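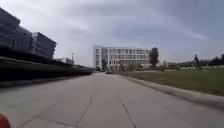

Field Robotics, Handout 4: Getting Homby ready for the road

Read this before lab. Reading it during lab has been tried, and the results are in the repair log.

Homby is our outdoor rover, and it runs the Siltier drive stack. It is a patient machine with one bad habit, and that habit is trusting whatever mount angle you gave it last.

1. Before power

Wheels off the ground, on the stand. Spin each one by hand. A gritty sound means the bearing goes on the repair sheet and you go find another job for the afternoon. Check both battery latches. The left one clicks when it is closed, and also sometimes when it isn't, so tug it.

2. Camera mount

Loosen the two clamp screws, set the tilt to 10 degrees down, tighten them a little at a time, alternating. Then check the tilt again. It will have moved. On a long straight road a small tilt error puts the horizon in the wrong row, and the planner starts treating clouds as terrain.

A bit of the red body in the lower-left corner is fine. Mask it in the config file (body_mask) before you drive. Last term's group left the mask out, and Homby spent 70 seconds braking for itself.

3. Picking the calibration stretch

Use concrete with visible joints and a curb on at least one side. The joints run off toward one point, and that gives you the heading check for free. Paint is not needed. Two cautions:

- A dark hedge bank can swallow the edge of the road. Trust the curb side first.
- Overcast light is good for exposure but flattens the slab seams. Raise the edge gain one step and leave it there.

4. Heading check

Run the Skurkix tool and collect 128 frames at walking speed. The joint lines should meet within 2 pixels of the marked center. If they don't, go back to section 2. I know you tightened the screws. Go back anyway.

5. Putting it away

Log the tilt, the gain and the battery voltage. Brush out the wheel wells - grass gets in there and stays until July. Plug the charger into the wall first, then into Homby.

Read chapter 3 of the Tu manual for next time. It is short, and the diagrams are mostly right.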